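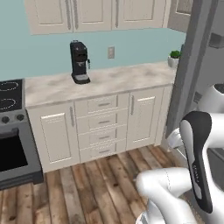
Notebook, household chores track
July, entry by Verna Gallagher
3 min read
Search entries Search Go

Back on the simulated kitchen today and I'm having a great time with it! We're on the plate chore: pick up a bit of food, put it on the blue plate, let go. A four-year-old can do it. For the arm it's a reach over the counter, a grip on something small and lumpy, and a release at the right height.

Batch so far is 117 runs, target is 1,000. Gemberg policy, no changes to the gains. The part I keep watching is those last couple of inches above the plate, with the food still in the fingers. 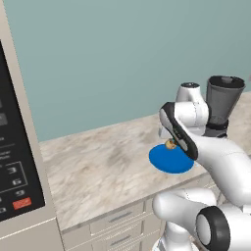
Tiburcio Contreras thinks I'm being too kind to it. His note on the shared sheet: a chore is only done when a person doesn't have to come over and fix it, and a plate you have to straighten up is still your chore. He'd score placement by distance from the center and drop pass/fail altogether.

Fair. I've added a column for it (distance in mm, Veronika please check my units). My own feeling is still that we're closer than we were with the Wadby arm, which I never trusted near a counter edge.

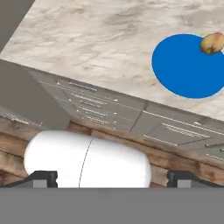
The rim is where I want the rule written down. Proposal: food touching the plate but hanging over the edge gets half a point, and we log it separately. Macario wants zero. Will argue at 4 pm.

To do: rerun with the time limit at 90 seconds, ask Oğuzhan for the Arellano seeds, try a bigger plate.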